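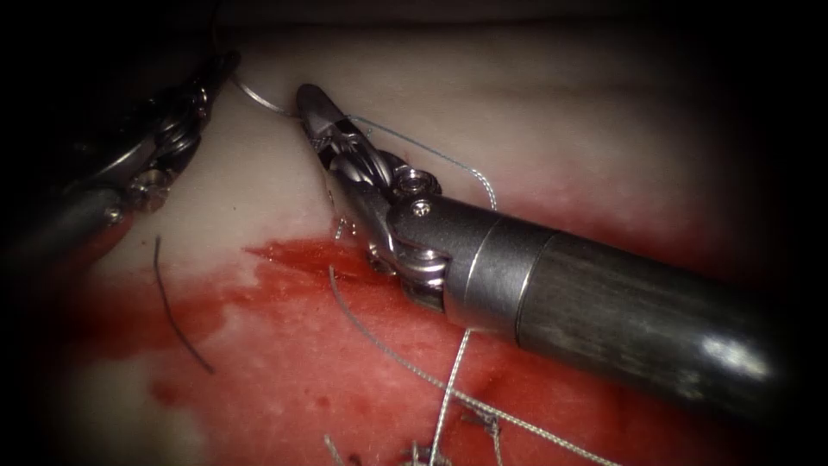 文／Binta Amadi　校阅／Danjuma Oyewole

最后更新：10月

缝合练习：怎样收线、留线圈

这一篇接着进针出针往下讲，只讲线。默认你已经能在软组织面上走直一排针，针距也大致均匀。

先定线长。单结练习剪15到20厘米，连续缝合再加一倍。新手常把线剪得太长，收线时在组织面上拖来拖去，容易打绞。

一、出针后，钳尖夹住线，贴着组织面平着往外带，不要往上提。开头的图里，夹线的钳尖就压在组织面上，线从钳口绕出来，向右走了一个弧。

二、线尾留到两厘米左右停手。

三、另一把器械靠过来绕线。线圈要大，要松，圈口朝向线尾。

四、绕好后夹线尾，穿过圈，两边沿切口的垂直方向拉平。组织面刚合拢就停，发白说明紧了。

五、第二个结反方向绕，第三个结再反回来。 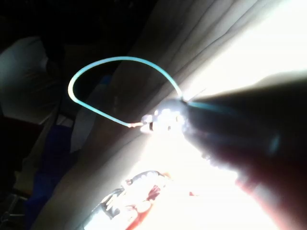

图2　淡蓝色细线弯成的大弧圈，后面是米色布帘的褶子。

线圈总往回弹，多半是线上有记忆弯。用前捏住两头轻轻拉直，停几秒再用。不要用钳子刮线，钳口夹过的地方会起毛，打结时容易断在那里。

视野里有红色液体时先吸干净再收线，线一沾湿就贴在面上，圈撑不开。

每次练六个结，剪下来拉一拉，滑脱的那几个重做。

首页　教程　耗材　问答　联系Falell

相关文章
进针角度与针距
连续缝合的起头和收尾
Brurkatora练习垫的清洗与存放
缝线粗细怎么选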